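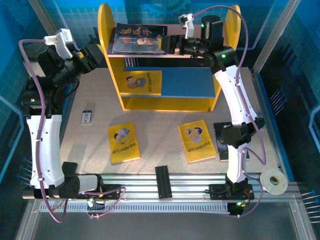 The Mavberg cell during the book-shelving task, both arms at the upper shelf.

Questions we get about the shelving result

What was claimed?
That a two-arm policy trained on 1578 demonstrations can put books on a small shelf more reliably than one trained on 268. We ran both in the same cell. The larger set won. How much that tells you is another matter.

How many trials?
50 per policy. We would not hang a ranking on that, and we wish people would stop quoting it as one. The gap between the two policies was 17 trials.

Does it work with any book?
We doubt it. The books on our table are a mix of yellow and dark covers, and several of the yellow ones look a lot alike. Thick hardcovers and floppy magazines were never tested.

What counts as a success?
The book is on a shelf level and both grippers have let go. Leaning is allowed. Zamani, our earlier scoring rule, required the book to stand straight, and scores under it were much worse. Papers that report one number without saying which rule they used should be read with care, including our own from September.

Do you need two arms?
Maybe not. We never ran a one-arm baseline, and that is the biggest hole in the work.

Would it hold up in a library?
Nothing here supports that. The shelf stayed in one place and the blue panels kept the background the same all day. Natton, our plan for moving the shelf between trials, has not been run.

Can I get the data?
The demonstrations are on the Drukport page. Failed trials are in a separate folder. Please look at those first.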